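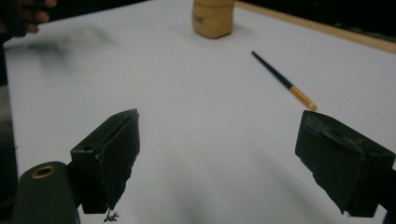

Ticket 139: Speed feedback sign on Urkeck Road showing wrong numbers
Status: Resolved
Opened by: Ghazala Rana, town traffic safety
Assigned to: Aqeel Lashari, Plumo support

Ghazala Rana
Hi all! Our northbound sign by the Gondal Street crosswalk is reading 100 mph for nearly every car. The limit there is 20. The southbound sign is fine, same model, same firmware. I've turned the display off for now so drivers don't get used to ignoring it, but the logging is still on. We'd love to have this one back before the county board looks at the crosswalk numbers.

Aqeel Lashari
Thanks Ghazala, great call leaving the logging on, that helps a ton! Could you export the raw log and send me a screenshot of the Units page? Please don't factory reset yet or we lose the history.

Ghazala Rana
Both attached. Units page says mph. I also tried a restart from the web panel and got the same 100 on the next car.

Aqeel Lashari
Ooh, this is interesting. The raw radar values look completely normal (most cars between 20 and 41), so the sensor is doing its job. It's the display side that's stuck at its upper cap. Can you open Advanced > Scaling and tell me what's in the multiplier box?

Ghazala Rana
It says 10. Southbound says 1.0.

Aqeel Lashari
There it is! The decimal point got dropped. Set it to 1.0, save, then use Push to Sign. Saving by itself only changes the web panel.

Chaminda Munasinghe
Jumping in from public works. I think that was me, I retyped the settings in December after we swapped the battery, and the display stayed on its old values until the update on May 1, 2025. Sorry Ghazala!

Ghazala Rana
No worries at all, I'm just so happy it isn't the radar! Pushed the change and drove past it myself. Dash said 20, sign said 20. Chaminda went by after me and got a match too.

Aqeel Lashari
Love it! Your logged speeds are raw values, so the report for the board is safe to use as is. I've asked Vittoria Ruggiero on our software team to add a warning when the multiplier is anything over 2. Closing this one, reply here if it comes back.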